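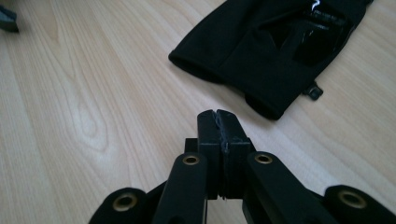

Attachment 1: black glove on the table.

2025-02-05
Posted by Fatima Mokoena

Subject: Kornell wood stove puffs smoke into the room at startup, draws fine later

Status: closed

Hi all! I'm writing this one up in full so the next person with a smoky Kornell has something to work from. It turned into a really fun bit of detective work, and the fix was cheap.

Setup

Stove: Kornell, the smaller one with the single air lever under the door.
Pipe: single wall black pipe up to the ceiling, one pair of elbows for an offset, then insulated chimney through the roof.
Cap: Gritstead, with the mesh screen.
House: on the hill above Brivwood, 4000 feet up, one story with a cathedral ceiling at the stove end.
Wood: mostly pine and some birch, split and stacked under a roof.

Problem as first reported

Smoke rolls out around the door for the first part of every cold start. If I crack the door to help it along, it gets worse and the smoke alarm goes off. Once the pipe thermometer climbs past 200 the draft grabs hold and the stove behaves beautifully for the rest of the evening. Last winter it did none of this. It started in December, and I hadn't changed the way I light it.

First reply, from Tülin Akbulut, stove support

Thanks for such a clear report. Two things would help me a lot. Please tell me whether anything in the house changed between last winter and this one (windows, fans, dryer, weatherstripping, anything). Then, with the stove fully cold, open the door and hold a lit stick of incense just inside the firebox. Note which way the smoke goes. Leave the stove unlit until you've looked at the cap and the mesh, please, and check that your carbon monoxide alarm is working.

Log

Entry 1. CO alarm tested, works. Incense test on a cold stove: the smoke came straight back out at me! I had expected it to sit there or wander a bit. There was a cold draft on my hand too, coming down the pipe.

Entry 2. Looked at the cap with binoculars from the top of the driveway. The mesh was dark on the north side. Called the sweep, who was up there the next morning and brought down the screen. A good part of it was crusted over with flaky black stuff. He brushed the whole run from the top, and I emptied what came down out of the baffle area. Not a scary amount, he said, but the screen was overdue.

Entry 3. Lit a small fire after the sweep gave the okay. Better! Less smoke and for a shorter time. Still a puff when the kindling caught, though, and a sour smell in the room afterward. So the screen was part of it and I had hoped it would be all of it.

Entry 4. Repeated the incense test cold. Still coming down the pipe. Then I opened the window nearest the stove by the width of my hand and tried again. The smoke stopped, hung there, and slowly went up. I may have cheered.

Entry 5. Made the list Tülin asked for. In the fall we replaced the kitchen range hood with a Fourie, rated at 300 cubic feet per minute. The old one was 200 on paper and I doubt it ever managed that with the filter it had. We also put new weatherstripping on the back door. I had never connected either of those with the stove, which is at the other end of the house!

Entry 6. Hood off, dryer off, windows shut. Incense hangs, drifts out a little. Hood on high: incense pours out of the firebox. Hood on low: somewhere in between. I ran this over and over because it was so satisfying to watch.

Second reply, from Tülin

Lovely testing, and the window result tells us most of it. Your house is tighter than it was, and the new hood pulls harder. Air has to come in from somewhere to replace what the hood sends out, and a cold chimney is an easy way in. The tall ceiling at the stove end doesn't help, as warm air collects up there and finds any gap around the ridge. The altitude trims your draft a bit as well, though you had that last year too.

I'd suggest the outside air kit for your Kornell. It connects to the collar at the back, and you already have a crawl space under that part of the floor. Until it's in: hood off and dryer off before lighting, window open a crack, and build the fire top down with the small stuff on top. Leave the air lever all the way open until the pipe is warm. Keep the door latched once it's lit.

Entry 7. Top-down fire, hood off, window cracked. No smoke in the room at all. It lit like a candle and burned down through the stack. I'm a convert.

Entry 8. Outside air kit fitted. Routed through the crawl space with a screened hood on the outside wall, well clear of where the snow piles up. The floor hole took longer than everything else put together, mostly because I kept measuring it again.

Entry 9. Cold start with windows shut, hood off. Clean. Incense goes up the pipe before I even strike a match. With the hood on low it still goes up. With the hood on high it wavers, so I leave high alone while the stove is starting.

Closing note

Marking this solved. The mesh gets looked at again midseason, and I've put a sticky note on the range hood for guests. Huge thanks to Tülin for the incense trick, which I've now shown to both neighbors. If your stove smokes only on cold starts, try that test with a window shut and then open before you buy anything.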